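Does my dollar stay local if I give through the Plamport charity walk?

Posted 09/04/2021

I got a letter asking me to sponsor a walker for the Plamport Children's Therapy Fund. It says 80 percent of every gift "supports families." It doesn't say which families, or where. The return address is a mail drop in Curnomgate, two states away from me. My sister gave 40 dollars last year and has had a new letter every month since. I'd like to help kids get speech and physical therapy, but I'm not going to pay for postage. Has anyone looked into them?

3 answers

Answer 1 (accepted)

"Supports families" can mean almost anything. Ask for their latest Form 990, which a registered charity has to show you. Look at the page that splits spending into programs, management and fundraising, then read the notes. Some groups count mailings as "education" and book them under programs. I asked Plamport in August and got a glossy folder with no 990 in it. I wrote back and it came 108 pages long, mostly schedules. The therapy grants took up one line.
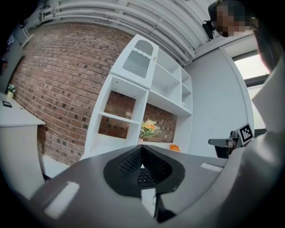

Gray gripper with the black mesh piece at its center, shelving beyond.

The grants line said 661 families helped, with no dollar amount per family. Getting a newsletter could count as help for all I know. I'm not saying it's a scam. I'm saying I couldn't tell, and I kept my money.

Answer 2

They're fine, my neighbor walks every year and the shirts are nice.

Answer 3

Shirts don't tell you much. Call the nearest children's clinic and ask if any patient has had a bill paid by the fund. I did that with Zikemora, another one that mails a lot, and the billing office had never heard of them. The Popescu Clinic near me has its own assistance account, and you can write "patient aid only" on the check. Ask them to confirm in writing that they'll honor it. Your sister can also ask to be taken off the list. It took me about three tries.

Contact us | Terms | Copyright 2021 | Back to top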